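Werkstattbuch, November, kurz nach halb neun abends

So, der Sauerteig fürs Werkstattfrühstück. Mererid hat mir ihren Ansatz dagelassen (er heißt Pledeck, fragt nicht), und ich soll aufschreiben, was ich damit treibe, damit sie es nachher besser weiß als ich.

Gestern Abend mit 600 g Roggenvollkorn angefangen, viel zu viel, ich hatte die Mengen aus dem alten Zettel von Mabli übernommen, und der war für zwei Brote plus Reserve gerechnet. Egal, dann gibt es eben Brot! Wasser war handwarm, 30 Grad laut Küchenthermometer. Abgedeckt und ins Regal neben die Heizung gestellt, das ist der einzige Platz hier, an dem es nachts nicht auskühlt.

Heute früh reingeschaut: schöne Risse in der Mehlschicht, Geruch mild, ein bisschen nach Apfel. Nachmittags deutlich saurer, fast schon Essig. Ich glaube, er stand zu lange. Mererid meint ja, sechs Stunden reichen bei der Wärme völlig, und ich lasse ihn trotzdem immer über Nacht stehen, weil ich abends keine Lust mehr habe zu kneten.
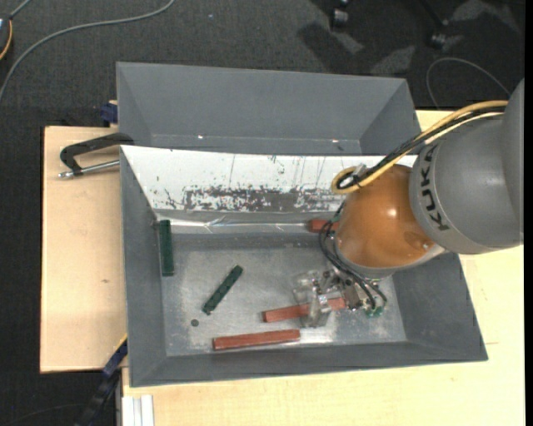
KUKA-Arm über der grauen Kiste, gelbes Kabel in der Schlaufe.

Weiter mit dem Hauptteig. Das Mehl von Drinden nimmt merklich mehr Wasser auf als das vom letzten Mal, ich musste zweimal nachgießen und hatte am Ende doch so einen Klumpen, der am Löffel hing wie Fensterkitt. Salz hätte ich fast vergessen (steht jetzt groß auf dem Deckel). Kümmel nur in den einen Laib, Mabli mag keinen.

Gebacken wird morgen früh im kleinen Ofen. Offene Frage: Topf oder Blech? Im Topf wird die Kruste besser, aber es passt nur einer rein, und dann sitze ich bis mittags hier. Wer eine Meinung hat, bitte drunterschreiben.

Noch zu erledigen:
Rest vom Ansatz ins Schraubglas und in den Kühlschrank
Gärkörbchen ausbürsten, NICHT spülen
Roggenmehl nachkaufen, ist fast leer
Mererid fragen, ob der Essiggeruch wieder weggeht, wenn ich ihn ein paarmal füttere

Nachtrag, 22 Uhr: Der Teig ist doch noch aufgegangen, bis knapp unter den Rand der Schüssel. Habe vorsichtshalber ein Blech druntergestellt.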